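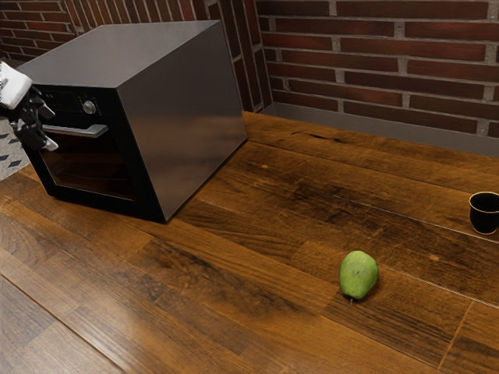
Why does bread from the same dough taste different in two different kitchens?

Mostly the difference comes from heat and time. Flour, water and salt travel well, but every oven has its own way of giving heat, and every kitchen has its own temperature in which the dough must rise.

I began to think about this in Iltach, a small town where I lived for one winter and where people speak about bread in the way that other people speak about weather. In my first week the woman at the post office asked me which bread I bought. When I told her, she was silent for a moment and then she gave me my stamps.

The bread of Iltach is a flat, heavy loaf made from rye and a local wheat called Venix. It is sour, dark at the bottom and almost pale on the top. In the town they eat it with soft cheese or with nothing. A stranger will find it too strong on the first day. By the second week I was buying two loaves at a time and eating the end of one on the walk home.

Until the time of my neighbor's parents, most houses in the valley of the Undis had no oven of their own. Families prepared the dough at home and carried it to a stone oven at the lower end of the main street. The loaves were marked with a small cut, so that each family could find its own. Some houses used a cross, some a half circle, one used a sign like a fish. My neighbor still cuts the fish on her bread, although now only her own bread is in the oven and there is nothing to confuse it with.

The stone oven is lit again now, every Tuesday, from October until the end of spring. The fire starts at four in the morning. When the stones are ready, the ash is pulled out with a long iron tool, the floor is wiped with a wet cloth, and the bread goes in with no fire at all. This surprised me very much. I had imagined flames. All the baking is done by heat which the stones have kept, and this heat falls slowly through the day, so the order of the food is important. First come the flat cakes, which need only a few minutes, then the big loaves, and in the afternoon the pots of beans and the sliced pears for drying.

At home we do the opposite. We turn a knob, we wait, and we expect that the temperature will stay in one place for as long as we like. It is a great comfort, and I do not want to give it away. But a recipe that was born in a falling heat will behave strangely in a steady one. The Iltach loaf, baked at one temperature from start to finish, gets a hard top before the middle has finished to rise. It then opens on the side, like a shoe.

Shinji Ichikawa has baked this loaf more times than he likes to remember. He came to the valley to study old wheat and stayed to work at the Gashaw mill, where he grinds in the mornings and tests the flour after lunch. He keeps a notebook of his home baking, and he let me read it at his table while he made tea. It has 113 entries. Most are short. "Too wet." "Good smell, bad shape." "Forgot salt, gave to chickens."

"In the beginning I wanted to copy the stone oven," he told me. "I put bricks inside, I put a tray of water, I put everything. The bread was not better. Then I stopped and I only watched how the heat goes down. After that I changed one thing."

The one thing is simple. He heats his oven as high as 530 degrees Fahrenheit, puts the bread inside, and brings the temperature down in three steps. After the last step he turns the oven off and leaves the loaf where it is for seven minutes more. His wife thinks five is enough. They have not agreed on it and there are some pages in the notebook, in her handwriting, which defend the five.

I tried his method in my rented kitchen and the first result was poor, with a burned bottom. My room was also too cold, and I had not given the dough enough time. The flour was fresh from Gashaw and drank more water than the flour I knew. Shinji looked at a slice, pressed it with his thumb, and said that I should wait until the dough looked lazy. I did not understand this word for dough. Two loaves later I understood it: the surface becomes soft and wide, small bubbles come up under the skin, and when you move the bowl everything moves a little after you.

Venix itself nearly disappeared from the valley. It grows tall, falls over in strong rain, and gives less grain than modern wheat. A few farmers kept it for the straw, which is long and good for roofs. The mill now buys from them at a better price, and in July you can see the fields from the upper road, more red than yellow, with the stalks leaning all to one side after a storm.

On my last Tuesday I carried my own dough down the main street in a bowl under a towel. I had to choose a mark, and the good ones were taken, so I made two short lines. The loaf came out a little flat. My neighbor turned it over, knocked on the bottom, listened, and asked me what time my train was leaving, as she wanted to give me some cheese for it.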